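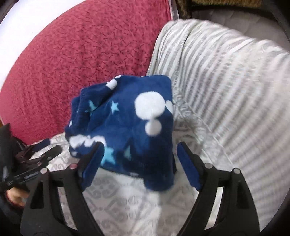
Foire aux questions - apprendre à plier et ranger des couvertures à un robot

Faut-il savoir programmer pour participer au projet Zellau ?
Pas du tout ! Vous tenez la pince, vous faites le geste, et c'est ce geste que le robot étudie ensuite. Si vous savez ranger un plaid, vous savez déjà l'essentiel.

Combien de démonstrations par tâche ?
Nous en demandons 200 pour une tâche simple (saisir une couverture, la soulever, la reposer ailleurs) et 400 pour un pliage complet. Ça paraît énorme, mais une prise dure 20 secondes et on attrape vite le rythme.

Pourquoi des couvertures ?
Parce que c'est passionnant ! Un tissu ne reprend jamais deux fois la même forme. Polaire imprimée, sherpa bouclé, plaid rayé : chaque matière se tient à sa manière entre les doigts de la pince, et plus vous variez, mieux c'est. Un drap à motifs en dessous convient très bien.

Comment bien saisir le tissu ?
Approchez doucement, ouvrez grand, puis refermez les deux doigts de façon que les patins bleus serrent bien l'étoffe. Prenez une bonne épaisseur. Évitez de tirer d'un coup sec.

J'ai raté ma prise, dois-je l'effacer ?
Non, gardez-la et cochez « échec ». Si vous avez rattrapé le tissu en cours de route, cochez plutôt « reprise » - ce sont nos préférées, le robot y apprend à se corriger.

Peut-on piloter le robot à distance ?
Oui, depuis le poste de téléopération de l'atelier Siliņa. Les créneaux d'août sont déjà ouverts. Il faut avoir terminé au moins une série à la pince avant de s'inscrire.

Je suis gaucher, est-ce gênant ?
Aucun souci, la poignée se tient d'une main ou de l'autre. Gardez simplement la même main pendant toute une série.

Quand verrai-je le résultat ?
Comptez 24 heures entre l'envoi d'une série et sa validation sur votre page Sinovow. Les essais sur le robot sont ensuite publiés au même endroit, et voir un bras refaire son propre geste, c'est un vrai bonheur !

Page mise à jour le 2 mai 2023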